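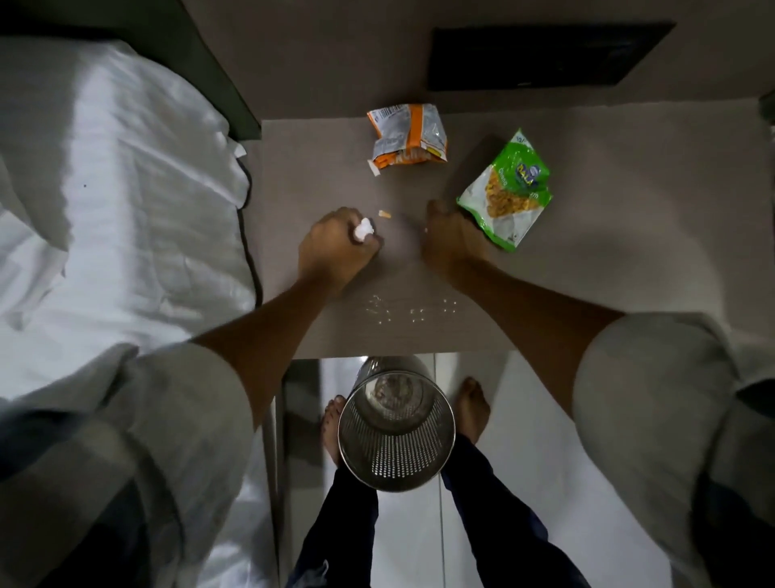 ## Clearing snack crumbs off a bedside table

Do the wrappers first. Hold each one upright, fold the torn end over twice and drop it in the trash before you touch the crumbs. A flat packet with an open end will shed more salt every time it gets bumped.

Use a dry tissue for the first pass. Fried snacks leave oil, and a damp cloth turns fine crumbs into paste that settles into the grain.

1. Pick up the bigger pieces by hand.
2. Bunch the tissue and push the crumbs away from the bed, toward one corner. Crumbs on a sheet are much harder to get rid of — you end up shaking out the whole thing.
3. Hold your other hand or a piece of stiff card below the edge and sweep them in.
4. Wipe with a cloth wrung out in warm water and one drop of dish soap, then dry.

If your sleeves are loose, push them up to the elbow. White cotton picks up masala and chili stains fast, and they set in a hot wash.

Check the floor last. On tile, a damp paper towel picks up what a broom leaves in the seams.

## Grease rings on wood tops

Rub in a little baking soda, leave it 2 minutes and wipe along the grain.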